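Household Textiles and Laundry Practice
Handout 5: Pillows and pillowcases
Course tutor: Adjoa Adjei

Read this before the August practical. It replaces the old bed-linen sheet, which repeated a good deal of advice that I could find no grounds for.

1. What we are claiming, and what we are not

Most textbooks give one "correct" way to put a pillowcase on and treat the others as slovenly. I doubt it. Nearly all the evidence is someone saying that their method is quicker, and people are generally quicker at whatever they have done for years. Nana Darko's notes from last term are a fair warning: she timed three methods and the winner changed when the order of testing changed.

So treat what follows as a description of common practice. Where I think a step matters, I say so. Where I think it is habit dressed up as technique, I say that too.

2. Terms used in this handout

Opening band: the strip, often in a second colour, that finishes the open end of the case.
Leading end: the end of the pillow that goes into the case first.
Trailing end: the end still outside, which you hold or push.
Ticking: the pillow's own cloth, under the case.

Older handouts call the trailing end the "tail". Please don't, as half the group last year used it for the case as well.

3. The gathered method

The case is bunched up towards its closed end, as one does with a sock, then drawn down over the pillow a little at a time. Supporters say that it keeps the corners lined up. It may. What it certainly does is put a lot of folded cloth in one place, and the folds have to come out again later.
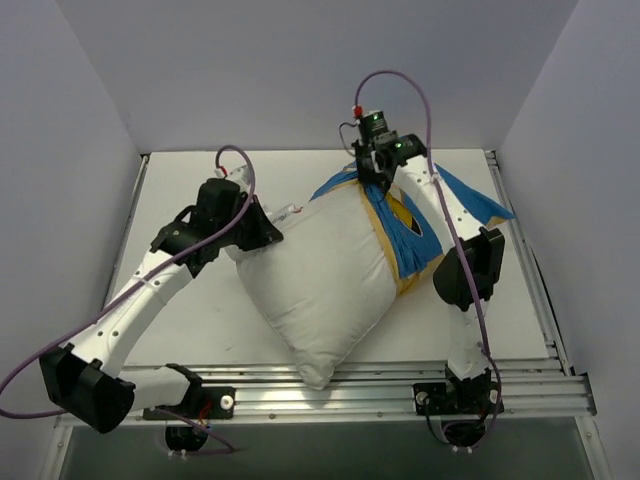
Fig. 1. Blue case with mustard-yellow band, partly on; trailing end over the front rail.

Look at the pleats next to the band. Tight pleats like these are often blamed on a case that is too small, and the usual advice is to buy a bigger one. I would not accept that from a half-finished job. Cloth gathers near the opening whenever a plump pillow is being covered, and the fit can only be judged once the case is fully on and the corners have been filled.

Note also how far the opening still has to travel. The part that is covered tells us very little about how hard the rest will be. In class, the second half has usually been the slower one, and Mawuli Mensah argues that the pillow's width is to blame. My own view is that people get impatient and start tugging.

4. Holding the trailing end

Every manual says to hold the pillow by its corner. Few say which part of the corner, and this is one detail I do think is worth some care. A pinch at the very tip gives a small, definite hold, but the pull passes through a small area of ticking and whatever seam lies close by. A handful taken further in spreads the load and squashes the filling.
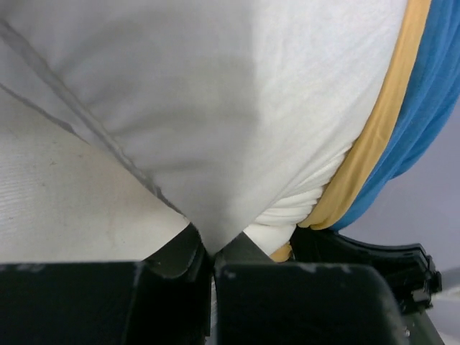
5. Seams, strain and sales talk

With white cloth held at a narrow tip, wrinkles run towards the hold and a seam nearby may pucker. Students tend to write this up as damage. It isn't evidence of damage. Puckering may have been sewn in, or may come from the pull and vanish on release. Let go, smooth the cloth flat, and look again before writing anything down.

You will also meet product claims. The Lokorska leaflet in the course folder says its seams are "built for life", with no mention of how many changes of case that means or who tested them. The Horivow one quotes 2000 changes, which sounds better until you ask how hard each pull was. Neither should be cited in your write-up as a finding.

6. Practical task

Work in pairs. One person covers the pillow, the other takes notes and keeps quiet.

a) Smooth the ticking and note any puckers already present along the seams.
b) Cover the pillow by the gathered method.
c) Stop when the case is partly on and sketch where the folds lie.
d) Finish, fill both closed corners, and sketch again.
e) Remove the case and repeat the seam check.
f) Swap roles and use any other method you like.

Do not write "easier" or "neater" without saying what you compared and how. Ebenezer Amoah's report from the last group is in the folder. His conclusion was that he could not tell the two methods apart, and it got the highest mark.

7. Reading

Course folder, section on bed linen, including both leaflets. Valter Fonseca's short note on opening bands is optional and I disagree with most of it.

Bring your own pillowcase to the practical. Pillows are provided.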